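Betreff: Re: [midosik-dev] Greifpunkte springen zwischen zwei Schalen, Planer bricht ab

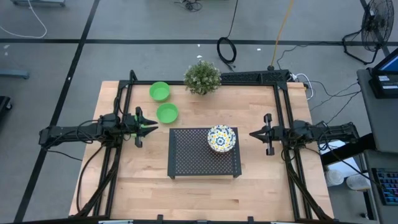 Hallo Noura, hallo Liste,

ich habe mir deine Logs angesehen und den Fall bei uns am zweiarmigen Tisch nachgestellt. Zuerst noch einmal deine Mail, damit der Zusammenhang im Archiv stehen bleibt:

Noura Hakim schrieb:
> Seit dem Update auf den Märzstand wechselt bei mir die Objekt-ID
> zwischen zwei gleichfarbigen Schalen hin und her, sobald ein Arm
> darüber fährt. Der Planer bekommt dann eine neue Zielpose, verwirft
> die laufende Trajektorie und meldet nach dem dritten Versuch
> PLAN_STALE. Mit nur einer Schale tritt das nicht auf. Kalibrierung
> ist frisch, Restfehler unauffällig. Liegt das am Tracker oder am
> Roklow-Adapter?
>
> Im Anhang das Log eines Durchlaufs, 1.641 Zeilen. Interessant wird
> es ab dem ersten Eintrag von assoc_reset.

Es liegt am Tracker, der Adapter macht es aber schlimmer.

Zum Tracker: Die Zuordnung läuft seit März über den Farbmittelwert und den Abstand der Schwerpunkte. Zwei grüne Schalen dicht nebeneinander haben praktisch denselben Farbwert, es bleibt also nur der Abstand. Wenn der Greifer eine davon teilweise verdeckt, wandert der Schwerpunkt der sichtbaren Fläche in Richtung der anderen, und die IDs tauschen. Bei der Keramikschale mit dem blau-gelben Muster auf dem Lochblech passiert das nicht, dort trennt schon die Farbe.

Vor März wurde ein Track bei Verdeckung eingefroren. Der Code dafür ist noch da, wird aber nur aufgerufen, wenn die Armmaske vom Planer mitgeliefert wird. Bitte in der Konfiguration eintragen:

tracker.use_arm_mask = true
tracker.freeze_on_occlusion = true
tracker.max_frozen_ms = 3000

Ohne die erste Zeile hat die zweite keine Wirkung, und es gibt auch keine Warnung. Das sollte man ändern, ein Ticket habe ich angelegt.

Zum Adapter: Roklow schickt bei jeder neuen ID eine komplette Zielpose, auch wenn sich der Greifpunkt kaum verschoben hat. Ich habe eine Schwelle eingebaut, unterhalb derer die laufende Trajektorie weiterverwendet wird. Der Patch liegt im Zweig adapter-hysterese. Er ist klein, sollte aber von jemandem gelesen werden, der die Zeitstempel in diesem Teil kennt — Gordon, kannst du?

Mit beiden Änderungen hatte ich in 73 Durchläufen kein PLAN_STALE mehr. Mit der Armmaske allein blieben 3 Abbrüche übrig, alle beim linken Arm. Den Grund dafür habe ich noch nicht gefunden. Mein Verdacht ist, dass die Maske für die Finger zu knapp ist und deren grüne Teile als Stück der Schale durchgehen. Ich will die Maske versuchsweise etwas aufweiten und melde mich mit dem Ergebnis.

Noch zwei Punkte, die mir beim Lesen deines Logs aufgefallen sind:

Deine Kollisionsszene enthält das Lochblech als flache Platte. Es steht auf kurzen Füßen, mit der falschen Höhe plant der Arm beim Absetzen zu tief. In der alten Prundier-Szenendatei stimmt das Maß.

Außerdem läuft bei dir der McIntyre-Logger im selben Prozess wie der Planer. Für die Fehlersuche ist das in Ordnung, im Dauerbetrieb würde ich ihn auslagern.

Schick mir bitte ein neues Log, sobald du die drei Zeilen gesetzt hast, am besten erst einmal ohne den Patch.

Viele Grüße
Henning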